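Tastitden: peg demos from a simulated arm, driven by hand

README, last touched in June

Hello! If you've landed here from the Privuslow page, you want the demos folder and can skip most of this. Everybody else, have a read before you unpack anything, it will save you an evening.

Tastitden is a set of demonstrations for a single arm on a table, all made in simulation and all steered by a person. I did most of the driving and Eleni Radonjić did the rest, usually after I'd gone cross-eyed. We used a small desktop controller called the Clemano, a sort of puck on a stalk that you push, pull and twist, and the simulated arm follows. There's no scripted motion in here at all, so you'll get wobbles, second thoughts and the odd long pause where I was reaching for my tea. I left those in on purpose!

The job is to bring the gripper over to one of two small knobs on the tabletop, close on it, lift it clear and put it back down inside the marked square. Sounds easy. It is not easy with a puck, at least for the first dozen goes, and my early ones are pretty ugly.

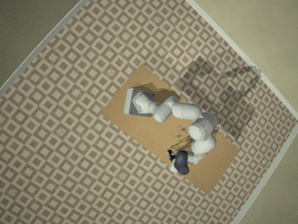

Each demo starts from a different arm pose, and some of those poses are awkward (the wrist well out past the long edge of the table, for instance). I did that because my first batch all began from the same tidy spot, and the policy I trained on it fell to bits the moment you nudged the arm.

What's in the download:

demos/ has 2000 files, one per attempt, with joint angles, gripper opening and the raw controller readings
scenes/ has the table and floor layouts
failed/ has 41 attempts where the knob was dropped or never picked up
notes.txt is me grumbling, mostly about the twist axis

Please don't mix failed/ into your training set without meaning to. I did, and lost a good while wondering what was wrong with my loss curve.

Getting it running: unpack the lot somewhere with plenty of room, then run load_demos.py and give it the path to the demos folder. If it complains about a missing scene, you've moved scenes/ and it wants to be next door to demos/. To watch a demo back, run replay.py with the file name. Add --slow if you want to see what the fingers are up to near the table.

Known niggles. The controller readings run slightly ahead of the joint angles in the oldest files, and there's a --shift option for lining them up. Eleni drives left-handed and I don't, so her approaches tend to swing in from the other side. The driver is noted in each file as E or me.

The floor patterns came out of the Dimitrov texture pack, which has its own licence, so check that one before you pass the scenes on. The demos themselves you can use however you like. If you train something on them, do drop me a line, I'd love to see it go!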